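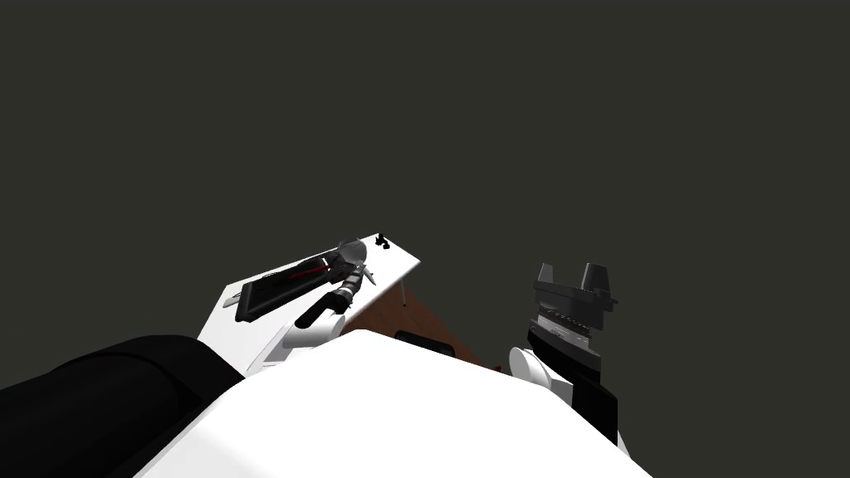 The left gripper, the red rod and the black tray in Renura's simulator.

I got to Renura a little after four in the afternoon, and the first thing the woman I'd come to interview did was put me in her chair. I'd been hoping for coffee first! She runs the demonstration side of things at Renura, which takes up one long room above a print shop in Romia, and her job is to show a robot how to do things by doing them herself, over and over, through a pair of hand controllers. She asked me to leave her name out of it. "My mother will send it to everybody," she said, so for this piece she's just going to be the operator.

The robot in question lives inside a computer. The program they use is called Duan, and the robot in it has a big round white body and two long arms. You sit behind it, more or less, looking over its chest and down at its hands. You move your left hand and the left arm moves. You squeeze and the gripper closes. It sounds like a video game and I told her so.

"Everyone says that for the first ten minutes," she said. "Then they try to pick something up."

I tried to pick something up. The job was a rod that has to go in a tray, and I pushed the rod off the table twice before I ever closed on it. There's no feeling in the controllers at all, so you don't know you've touched a thing until you see it slide away from you. I asked her how long it had taken her to get the hang of it.

"To get it in the tray? One afternoon. To get it in the tray in a way I'd want somebody to copy, that was more like a month."

I wanted to hear more about that, because I'd figured getting it in the tray was the whole point. She shook her head (she does this a lot, very kindly) and pulled up a list of recordings. There were 285 of them for the rod alone, and every one was a person's hands going from start to finish. When they've got enough, the recordings go into training and the robot has a go by itself.

"It copies everything," she said. "It copies the part where you stopped to scratch your nose. If I hold still over the table for a second and a half every time, it's going to hold still for a second and a half, and it won't have any idea what it's waiting for. I had one set where I always drifted a little bit left before I came down. I never noticed. Then I watched the robot do it and I thought, oh no, that's me."

She laughed about it, but she also threw that whole set out and started over. I asked if that hurt.

"It was 100 recordings. Yes, it hurt."

We talked for a while about what makes a good one. Her rules are mostly about being boring. Go in at a steady speed. Look where you're going before you go there. If you miss, don't panic and swipe at it, back off and come in again, and keep that recording if the second try is clean. That last one surprised me. I'd have guessed you'd only want the perfect ones.

"We used to only keep the perfect ones," she said. "Then the robot would miss by a hair and just sit there. It had never seen anybody miss. So now I miss a little on purpose. Not big dumb misses – small ones, the kind it's going to make anyway."
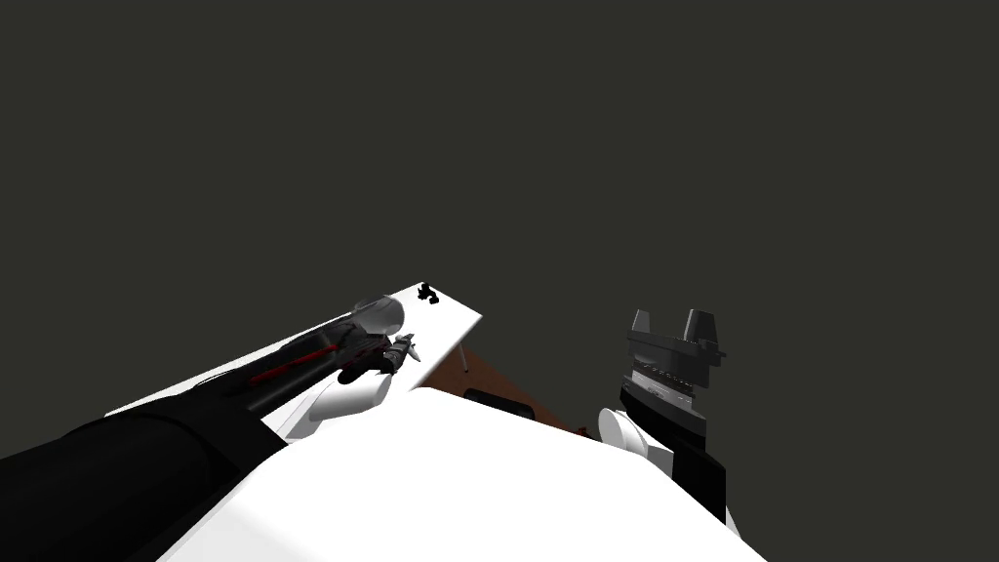
The hard part for a beginner is having two hands and only needing one of them. I kept wanting to do something with the spare. When I was driving the left arm my right hand would creep along with it, like when you stick out your tongue using scissors, and on the screen a whole robot arm would come creeping in too. The operator parks hers. With the left gripper low over the edge of the table, the right one is way up, fingers open and pointing at nothing, and she says that parking spot is as much a part of the lesson as the hand that's working. "If my spare hand is in a new place every time, the robot thinks the place means something," she said. "So I pick somewhere high and dull and I leave it there. It's the first thing I check when somebody new sends me a batch."

New people do send her batches, it turned out to my surprise, from all over the place. Renura has a second group in Nakau that logs in and drives the same simulated robot from their own desks, and between the two rooms they've put together 807 recordings across all the tasks they're working on right now. She can tell who made which one without looking at the label. One person in Nakau always comes at things from the side. Another is very fast and then very slow, "like someone parking a car with their dad watching."

I asked whether she corrects them or lets them have their own style.

"Some of each. You want different hands in there. If it's all me, it learns me, and I've got bad habits I haven't found yet. But the start and the finish I'm strict about. Start with the arms where I say. Finish, let go, back away, then stop the recording. People hit stop while they're still holding on, and then you've got a robot that never lets go of anything."

She told me they'd had exactly that robot for most of April. It would get everything right and then just hang on to the rod, forever, very proud of itself.

My next question was one I thought was pretty smart, which was why do any of this on a computer when you could grab a real robot by the wrist and walk it through the job. She's done that too, at a place she worked before, and she had plenty to say about it.

"I liked it! You feel the weight, you feel when it bumps. With your hand on the arm you're never confused about where it is. But you're also standing there with your own arm in the way, and you've got one hand on each robot arm and no hand left to put the stuff back. Resetting took longer than teaching. In Duan I press a key and the table's set again."

What she misses is the bump. In the simulator she has to read everything off the screen, and she's trained herself to watch the gap between the finger and the thing instead of watching the thing. She had me try it that way. I stared at the gap like my life depended on it, came down slow, squeezed, and got hold of the rod. I may have yelled. Then I lifted it up, turned to tell her I had it, and my right hand went with me and knocked the other arm clear across the view.

"Keep that one?" I asked.

"No," she said, and deleted it.

There was one thing I'd been saving up to ask, and it was whether she thinks of it as teaching. She took a while with it. She coached kids' swimming for a few years and says the two don't have much in common, mainly because a kid will tell you when they're lost. The robot never asks. She finds out what it didn't understand by watching it go wrong, and then she has to figure out which of her own recordings put the idea in its head. Sometimes she goes back through a whole day of them with a notebook. She showed me a page from it and I could read maybe three words.

"I guess it's closer to leaving instructions for a house sitter," she said. "You think you've covered it, and you get home and they've been using the wrong door all week."

By then it was getting on for six and she had 2 more sets to record before she could leave, both with the right arm doing the work this time and the left one parked. She's left-handed and says the right-arm days wear her out. I got my coat, and when I looked back from the door she was already leaning in toward the screen with both elbows tucked against her sides.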